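Facilities Library > Staff Briefings > Shared Kitchens > Speaker Notes

Last updated: 11 Aug 2025

Care of Shared Kitchens: Counters, Sinks and Drains
Speaker notes for the tenant briefing, Claeys Building

Opening

Good morning, and thank you for attending. The purpose of this session is to review how the shared kitchens in the Claeys Building are looked after and what is expected of the tenants who use them. The session takes 14 slides. Please hold questions on billing until the end, as the billing rules are covered under the last heading.

Pause while the handouts are passed down the rows.

The building has a kitchen on each floor. Tultero holds the cleaning contract and Trolard handles plumbing and repairs. Both firms report to the building office. Tenants should not call either firm directly, even when the matter is urgent. The office keeps a single record of each fault, and calls made outside it have led to two crews being sent for the same leak.

Wooden counters

Wood was chosen for the counters when the kitchens were refitted. It can be sanded and oiled in place, and a damaged section does not mean a new counter. It does need regular care. Standing water at the edge of a sink will darken the wood and, over time, lift the glue lines between the strips.
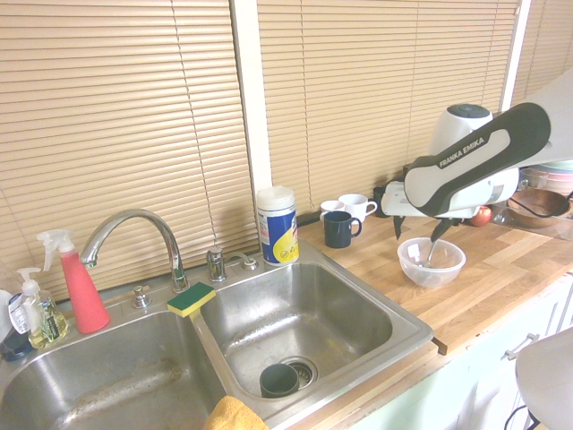 Tenants are asked to wipe the counter dry after each use, with particular attention to the joint where wood meets steel. Use a soft cloth. Do not use bleach, scouring powder or the rough side of a sponge. Hot pans go on the stove or on a trivet.

Tultero oils the counters each February. The kitchen is closed overnight while the oil soaks in, and a notice is posted at the door one week ahead. Last year several tenants moved the notices and used the kitchens anyway. The oil had not set, and two floors had to be done again. Please stress this point.

Sinks and strainers

Advance to the slide with the repair figures.

The office logged 300 repair requests for the shared kitchens in the last full year. Slow drains were the largest group. The usual causes were coffee grounds, rice and cooking fat, all of which pass through a strainer or around it and collect in the bend of the pipe.

Coffee grounds go in the food waste bin. Fat should be left to cool in a container and then thrown away. Strainers are to be emptied by whoever used the sink last. Dishes may be left to soak for one hour at most, and no dish should be left overnight.

Stainless steel marks easily but cleans well. Tea and coffee stains come off with baking soda and a damp cloth, rubbed in the direction of the grain. Steel wool leaves small particles behind, and these rust.

If someone asks about drain cleaner: chemical drain products are not allowed in the building. They damage the seals and are a hazard to the plumber who opens the pipe afterward.

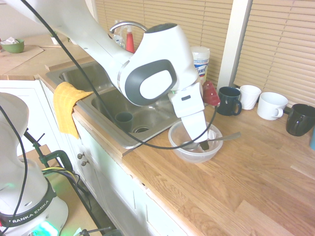 Reporting a fault

Faults are reported through Pendetance, the building's request system. Tenants may also dial extension 2413 from any desk phone. Please give the floor, the fixture and a short account of the problem. A report that reads "sink broken" will be returned with a request for more detail.

A leak that reaches the floor is treated as urgent. Shut the valve under the sink first, then call the extension.

Costs and billing

Ordinary wear is paid for from the service charge. Damage caused by misuse is billed to the tenant company, up to a limit of $1000 for each event. The office will send photographs and a written account with any such bill. A company that disagrees may reply in writing within 14 days.

Take questions. Collect the sign-in sheet before the room is released.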